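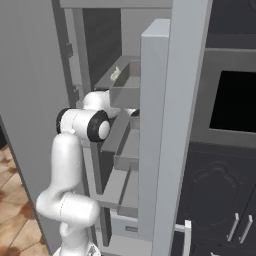 Setting up the fridge cell, and keeping it set up

I have spent most of the autumn looking after one simulated cell. It is a white arm on a fixed base, with a tall grey fridge in front of it, and its whole job is to reach in among the shelves and drawers and deal with food. The simulator is Fluller, the arm model came from Tranura and the fridge is a Malinowski cabinet file that I have altered so many times that the original author would probably not want it back.

People at work assume a simulated cell needs no maintenance. Nothing wears out, true. But every update to the physics settings moves something, and every time somebody loads a different kitchen round the fridge I have to go through the same jobs again. I am writing them down mainly for Konrad Wilczyńska, who takes over the cell in March, and for myself when I have forgotten.

Base position comes first. The arm base is fixed to the floor of the world and the fridge is placed relative to it, never the other way about. I moved the arm once to suit a fridge and broke 166 saved poses in one go. If the reach looks wrong, move the fridge.

Then the doors. A door has a hinge joint with a limit, some damping and a starting angle. Set the starting angle past the point where the forearm clears the edge, then run the arm through its full reach with the gripper closed and look at the contact log. Any contact with the door during this run means the angle is too small. I open it by 5 degrees and run again. It is dull but it takes a few minutes, and guessing has cost me whole afternoons.

Drawers are the worst part. Each tray slides on its own joint, and the collision shape has to be built from separate floor and wall pieces. If you let the importer wrap the tray in a single hull you get a solid block, and anything you put in it sits on an invisible lid or gets thrown across the kitchen. I check this by dropping a small object into each tray from a hand's width up and letting it settle. If it comes to rest on the floor of the tray, fine. If it hovers, rebuild the shape.

Stacked trays also need checking against each other. With several pulled out together the space between them gets tight for a forearm, and the planner will happily choose a path that passes under one tray with a couple of millimetres to spare. I add padding to the underside of every tray so it keeps further off. 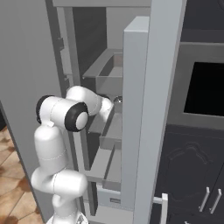
Do you have to redo the friction values every time the objects change?

Only for things that roll or are very light. Boxes and lumpy vegetables can share one setting. Round objects get their own rolling friction, and I test those by tilting gravity slightly and seeing whether they stay where they were put.

Joint damping on the arm is the next thing to look at. The values that shipped with the model were too low for our time step, and the elbow hunted back and forth at the end of each long reach. I raised the damping on the elbow and wrist and left the shoulder alone. Konrad thinks the shoulder wants a bit more as well. He may be right, but I would like to see a log first.

After any change I run the same set of 52 reaches and save the result next to the settings file. I used to keep the results in a separate folder and it was a mess — I had good numbers and no idea which settings had produced them. Now the two files share a name and get copied together.

The last check is the cameras. An arm working inside a cabinet hides its own gripper a lot of the time, so one view is seldom enough to tell a missed grasp from a good one. I keep a view from the front and another off to the side, and I look at both before I believe the score.
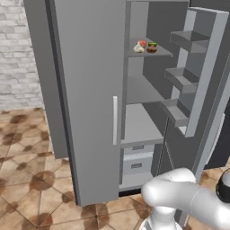 Prumitz, 8 November 2024

Spent today on the door seals, or what stands in for them. In the cabinet file the closed door overlapped the body very slightly, so the solver was pushing them apart from the first step and the door crept open by itself. I had blamed the hinge for this for weeks. Trimming the collision shape back by 4 millimetres stopped it.

I also turned off contact checking between each door bin and its own door. They are fixed together and there was no point in having the solver worry about them. The run got a little faster.

Still to do: the planner padding is too generous near the low drawers, and the arm gives up on some reaches it could make. I want to set the padding tray by tray. The handles also need proper grasp points before anyone asks the arm to pull on them, and the ones in the file at present are left over from an older cabinet and sit inside the door.

Konrad, if you are reading this, the settings file is the one without a date in its name. Please don't rename it.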